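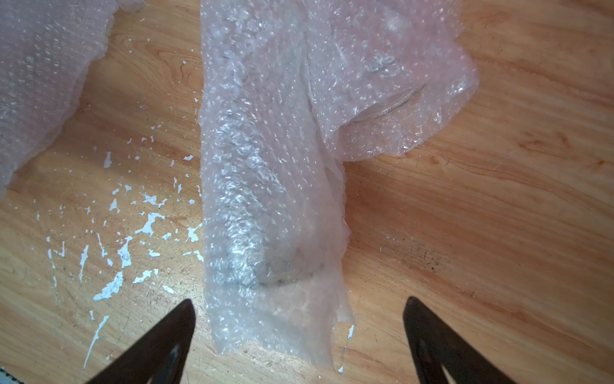
4 min read

I started wrapping the glass for the move to Grokemville this week, and I'm slower at it than I thought I'd be. The books took one evening. The vases are going to take a lot more than that.

I own too many of them. I began buying them when I had my first apartment and mostly stuck to secondhand stores, so none of them match and only a few are worth real money. The one I paid the most for came from Han, the lamp and glass shop near my old office, and even that was on sale. But I've lived with them a long time, and I lost two good ones in the last move by using newspaper and being in a hurry. One broke at the neck. The other went through the bottom of the box, and I didn't find out until I picked the box up.

So this time I bought proper bubble wrap, the small-bubble kind, and a set of dish boxes from Karia with the cardboard dividers. The whole order was $237 with delivery. I wasn't happy about that number. I could have gotten used boxes for free, but the free ones are always a little soft at the corners and I didn't want to think about it.

The method is simple. I cut a sheet longer than seems necessary, lay it flat with the bubbles up, and set the vase on its side at one end. Then I roll it and fold the loose ends in over the base and the mouth. A tall narrow shape rolls up easily. Anything with a waist or a wide rim needs a second strip around the thin part first, or the wrap bridges over it and there's nothing holding the glass where it's weakest. Tape goes on the plastic only, and not much of it. In February I unpacked a box for my aunt where every single cup had been taped up like a mummy, and it took longer than packing it could have.

I'm doing all of this on the worktable. It has good room around it and I don't care what happens to the top.
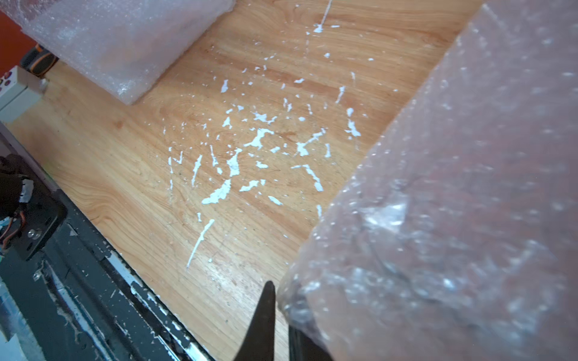
White paint doesn't come off that wood. I've tried a plastic scraper and I've tried rubbing alcohol, and after a while I decided I like it fine the way it is. I did think about sanding it before the move. The grain is nice, with a lot of wave in it, and it would probably look good with a fresh coat of oil. But it's a table for working on, and I'd be spattering it again within a month. It's going in the truck as is.

The bigger question is the wallpaper, or at least the bigger question for me. I'm going to miss it. It's red-orange with huge pale lilies, and every person who has come into that room has had an opinion. I picked it out of a Nilard sample book the first year I lived here and hung it myself, badly in one corner. The new place has white walls in every room. I looked up whether the pattern is still made and it's listed as discontinued, so that's that — unless somebody has a few rolls sitting in a closet.

I left three vases for last because I still want to look at them. I keep moving them to the back of the table and working in front of them.
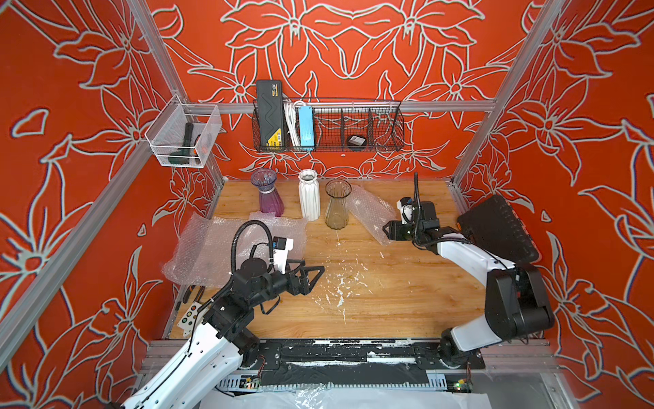 The last three: purple, ribbed white and smoky amber.

The purple glass one with the silver band is the one I worry about. It has a narrow waist and a flared rim, so it's getting the extra strip and its own divided box. The white ceramic one is tougher than it looks. The amber has fine ridges all the way around, and I've always had it on a windowsill, where the color shows up best. I'm hoping the kitchen window in Grokemville has a deep enough sill. I measured almost everything else when I was there and forgot that.

The wire basket on the rail comes down after the glass is done. It's turned into the place where things end up, including a coil of white cables I can't match to anything I own. I'll sort it before I pack it. I said the same about the kitchen drawers and ended up tipping two of them straight into a box, so we'll see.

The new house is 42 miles from here. I plan to take the vases in my own car, on the back seat, and let the truck have the rest.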